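Eau dure : la régie de Fovusley revoit ses consignes de détartrage

La campagne de mesures menée en décembre sur le réseau de Fovusley confirme une dureté élevée dans les quartiers alimentés par le forage de Kovby. Les dépôts de carbonate de calcium y réduisent le rendement des résistances immergées et allongent les temps de chauffe.
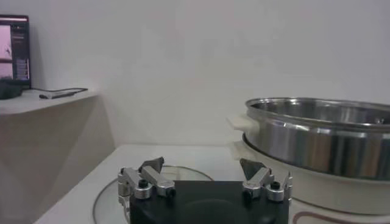
Barbara Zalewska

Le forage de Kovby débite 78 m³ par heure et traverse une couche calcaire épaisse. Le mélange avec l'eau de surface, pratiqué à la station de Mulley, abaisse le titre hydrotimétrique sans le ramener au niveau du secteur nord. 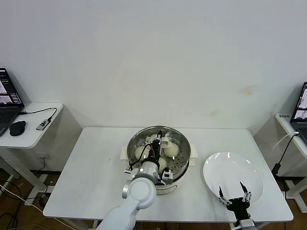
Pour les appareils domestiques à vapeur, la consigne devient la suivante : 500 ml d'eau, acide citrique dilué, vingt minutes à froid, deux rinçages. Le vinaigre reste admis — à l'exclusion des cuves en aluminium. 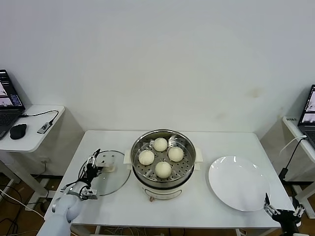
Les chauffe-eau relèvent d'un autre régime. Au-delà de 2000 heures de fonctionnement, la régie recommande une vidange et un contrôle de l'anode. La température de consigne ne doit pas descendre sous le seuil sanitaire indiqué par l'installateur. 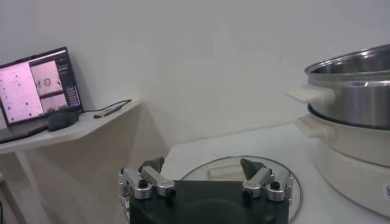
Lý objecte que l'acide citrique, employé à chaud, peut former un citrate de calcium peu soluble, et demande que la mention « à froid » figure en tête de la fiche. La correction sera portée dans la prochaine version, disponible à l'accueil dès vendredi.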